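Call for writers and podcast voices: basketball season previews at Cedar Hoops Desk

Posted May 10, 2020

Cedar Hoops Desk is looking for new people. We are a small basketball site with one weekly podcast and a newsletter that goes to 4000 readers. We write mostly about leagues which the big media do not follow so much: second divisions, university teams, summer tournaments, and the women's game in places where it has almost no coverage in English. All games are stopped at the moment, as everybody knows, and we want to use this time to prepare well for the restart.

What we are looking for

We have 3 places open. Two are for writers and one is for a podcast voice. The same person may apply for both kinds of work, but please send two separate applications, so we can read them separately.

The writers will prepare team previews for the Furham league and for the Kurnusex Summer Cup, if the Cup is played in August. The organizers have not confirmed it yet. If it is canceled, the writers will work on our archive series instead, where we go back to old seasons and tell them again game by game. Payment is the same in both cases.

The podcast voice will join our two present hosts for the preview episodes. You must be comfortable to disagree with people on air in a friendly way. Our hosts do not agree on almost anything about zone defense, and a third opinion is very welcome.

The work

A team preview has between 700 and 900 words. It includes the probable starting five, the players who left and who came, one tactical question, and a prediction. We ask every writer to watch at least two full games of the team before writing. We have recordings for most of the Furham teams, and you will receive access to them on your first day. Please do not write only from the box score. Our readers notice this very fast and they send us emails.

Each preview is edited by one person and checked by another. You will get your text back with comments, normally in two days. Some of the comments can look hard the first time. It is our habit to be direct, and you can be direct with us too.

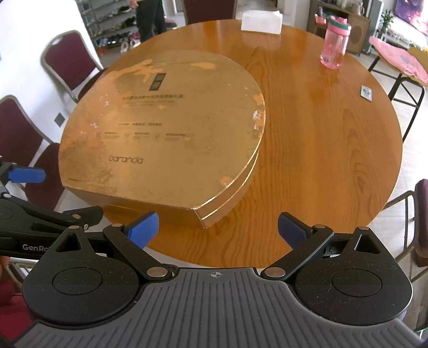 I was afraid of the editing before I started, and after my second preview I stopped to be afraid, wrote one of our present contributors, when we asked the team what a new person should know. They changed my first paragraph completely, but my prediction they left as it was, even if it was a terrible prediction. Watch the bench players also, because the email always comes about the bench players.

We think this is good advice.

What you need

You should know the game well and be able to explain it with simple words. A diploma in journalism is not necessary. Several people in our team have learned English as adults, and we do not refuse an application for small mistakes of grammar. What we need is a clear text, delivered on the agreed day.

For the podcast place you need a quiet room, a stable internet connection and a microphone. If you do not have a microphone, tell us in your message and we will lend you one. Recording takes two hours, in the evening.

Knowledge of Spanish is an advantage for the Fuentealba club pages, but it is not required for the other work.

Payment and time

We pay 138 dollars for each preview, and the same for each podcast episode. Payment is made at the end of the month in which the text or the episode is published. You can work from any country. Most of our writers give us one evening and one part of the weekend, more in the weeks before a season.

How to apply

For the writing places, send us one sample text about any basketball team, in any league, not longer than 407 words. The limit is strict. It may be something already published, but tell us where. Add a few lines about yourself and which teams you follow.

For the podcast place, send a recording of three minutes in which you talk about one game that you remember well. Please do not read from a paper. Music and effects are not needed.

Use the contact form on this site and choose "New contributors" in the subject field. Everybody who applies will receive an answer, also when the answer is no. We read the applications in the order they arrive, and we will close this call when all the places are taken.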